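Breakfast station, week whatever

Thu 13 June and I'm writing this standing up, sorry in advance for the spelling.

So. We're at 3,010 episodes on the kitchen set. Sounds like a lot. It isn't, once you throw out the ones where I bumped the leader arm or forgot to hit save or the wrist stream froze. Olteanu (the name of our training box, long story) chewed through everything from April over the weekend and the policy that came out is... ok. It can find things. It reaches for things. Letting go in the right spot, still bad.

What I changed this week:

Start positions. I was being lazy and putting everything back in the same place after every demo. Of course the thing learned the place and not the object. Now I shuffle between every run, even when I don't feel like it, wich is always.

Speed. Slowed my own hands way down. My early demos are twitchy, I watched a few back and cringed.

Glass. Ugh. Clear stuff is still the worst for us. Reflections move when the wrist moves and the model gets jumpy right before the grasp. No fix yet except more of it — more angles, more lighting, more time.

Also moved the logging over to Semden, so both views finaly land in one folder with the same clock. Should have done that months ago. The old way I was lining up streams by hand, up to 80 in an evening, and hating it.

Wrist view with the glass lid, then the side view with the bun in the gripper: 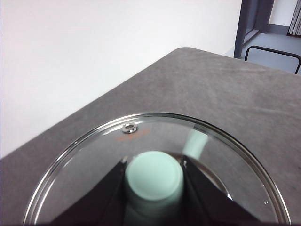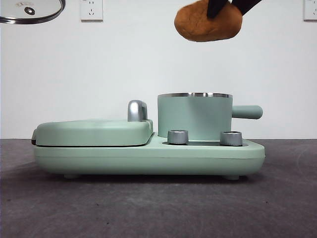 Next up is labels. Every episode gets one plain sentence, typed by me, and I keep getting sloppy about it. "Put bread in pot" in one, "place the roll" in the next, "bun" after that. Some variety is good I think? But not when it's just me being tired. Going to write out six phrasings per task and rotate.

Then another training run, five tasks instead of everything at once. If the release is still bad after that I'm blaming the finger pads and ordering new ones.

Battery on the laptop is dying, more later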